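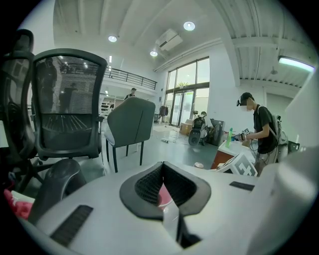
手持夹爪试用现场，近处为V形黑色橡胶夹垫

阅读时间：7分钟

手持夹爪对比试用：检查表及意见

检查人：Yevhen Moroz
日期：2021年6月14日
对象：Leite 手持夹爪（白色外壳，V形夹垫）、Edcombe 手持夹爪（平口夹垫）
地点：Drernham 一层试验区
依据：Mutunberg 项目试用规程，第2版

评定用语：合格、整改、待查。“整改”项未关闭前，对应器具不得带入下一轮试用。“待查”项可以继续使用，但要在每班记录里写明现象。

一、夹爪本体

1.1 外壳无裂纹，螺钉无松动
Leite：合格。Edcombe：合格。
意见：Edcombe 手柄根部有一颗螺钉比其余的高出一点，用手拧不动，先按合格记。下次换班时用扭矩起子再过一遍。

1.2 夹垫表面完好，无脱胶
Leite：合格。Edcombe：整改。
意见：Edcombe 左侧夹垫下沿翘起，指甲能挑开。该夹垫从一月用到现在，没有更换记录。Leite 的V形垫纹理细，容易积灰，每班开始前用无尘布擦一次，不要用酒精。

1.3 开合顺畅，松手后能回到全开位置
Leite：合格。Edcombe：合格。
意见：Leite 回位比 Edcombe 慢，不影响使用。做数据对比时要注意，两者松手后的那一段曲线不能直接放在一起看。

1.4 扳机行程内无夹手位置
Leite：待查。Edcombe：合格。
意见：Leite 握持时，小指容易靠近外壳中间的窄缝。试用中没有人受伤。已向供应方询问能否加护边，等回复。

1.5 开合次数累计
Leite：2,000次。Edcombe：未记录。
意见：Edcombe 没有计数，从本次起补记，由当班操作人填写。

二、标记与标定

2.1 夹爪上的标记粘贴平整，无反光、无污损
Leite：合格。Edcombe：合格。
意见：Edcombe 的标记换过一次，边缘有旧胶，已经清理。

2.2 标定板平直，图案清晰
合格。
意见：标定板目前靠在桌子前角，没有固定。位置可以不动，但底边要加防滑条，人从旁边走过时容易碰倒。每次碰倒后必须重新标定，不能扶正了接着用。

2.3 标定结果已保存，文件名含器具编号
整改。
意见：有两组文件只写了日期，没写是哪一把夹爪。补齐以后再导入，补不出来的作废重做。

三、相机与头戴设备

3.1 相机镜头清洁，固定座无松动
合格。
意见：夹爪相机的固定座换成金属件以后没有再松过。

3.2 头戴设备绑带完好，佩戴后低头不下滑
合格。
意见：绑带要收到位再开始。戴口罩操作时，口罩上沿压实鼻梁，避免起雾。试用人反映连续佩戴到后半段额头发紧，单次佩戴时间限定为29分钟，到时摘下休息。

3.3 曝光在强光下可用
待查。
意见：试验区一侧是大面积玻璃门窗，白天光线很强。朝窗方向的标记识别率明显低于背窗方向。两把夹爪要在同一朝向、同一时段内对比，否则结果说明不了夹爪的好坏。窗帘报价已经提交。

四、背负与供电

4.1 背包肩带调整合适，弯腰时不前倾
合格。
意见：操作动作以俯身到桌面为主，背包重心要贴背。建议增加胸前扣带，目前只有肩带时，侧身取物会晃。

4.2 背包引出的线缆有应力释放，不从手臂前方经过
整改。
意见：检查时有一根线从腋下绕到前面，夹取时会碰到桌沿。改走背侧，在肩带上加两个线夹。

4.3 电池无鼓包，电量高于开工下限
合格。

五、场地

5.1 地面线缆收拢，不占通道
整改。
意见：靠窗纸箱附近的地面上有一团线缆，未收拢。旁边停着轮式机器人，轮子压线的可能性也要考虑。不用的线收走，要用的线套管并沿墙固定。

5.2 纸箱等杂物离开机器人行驶区域
整改。
意见：纸箱移到白色置物架一侧。

5.3 操作桌周围地面无小件物品
整改。
意见：桌子左侧地上有一件小东西，开工前应当捡起。操作人戴着头戴设备时看脚下不方便，这一条以后放到每班第一项来查。

5.4 桌面只放本轮试用物
合格。
意见：饮料瓶如果作为夹取物，要登记在物品清单上，喝的水不得放在桌上，以免混用。

5.5 轮式机器人停放时已切断驱动
合格。
意见：急停按钮试按一次，有效。

5.6 座椅不进入操作人身后的退让范围
合格。
意见：范围用胶带贴出来，比口头提醒管用。现有胶带已磨损，下次补贴。

六、两把夹爪的对比意见

圆柱类物体（瓶、管、杯）：Leite 好用，V形垫能自己找正，抓偏了也不容易转。
薄片类物体（卡片、布角）：Edcombe 好用。Leite 夹薄片时只有垫口一小段接触，容易滑。
手感：Leite 外壳较宽，手小的人握久了累。12名试用人中，有4人希望握把再细一些。
换垫：Edcombe 拆两颗螺钉即可。Leite 需要先拆侧板，装回时注意不要压到里面的线。

暂定安排：Leite 继续用于瓶类任务；Edcombe 换夹垫并复检后再用于薄片任务。目前不做二选一的结论，等第3.3项的光线问题处理后重测。

七、整改项汇总

1.2 更换 Edcombe 左右夹垫，成对更换
2.3 补齐标定文件名
4.2 背包线缆改走背侧
5.1 收拢靠窗处线缆
5.2 移走纸箱
5.3 清理桌旁地面

以上各项由当班负责人处理，完成后在纸质表上签字，复检由本人进行。

读者评论（4）

阿槐
夹垫为什么不能用酒精擦？我们这边一直在用，也没见掉胶。

Yevhen Moroz
回复阿槐：供应方说明书里写的，橡胶会变硬。我没有做过对比，先按说明书执行。

南桥试验员
朝窗识别率低这个问题我们遇到过，把曝光锁死以后好一些，但是傍晚要重新调一次。标记换成哑光纸也有帮助。

lin_k
请问 Edcombe 的夹垫单独卖吗？问了两家都说只能连夹指一起换。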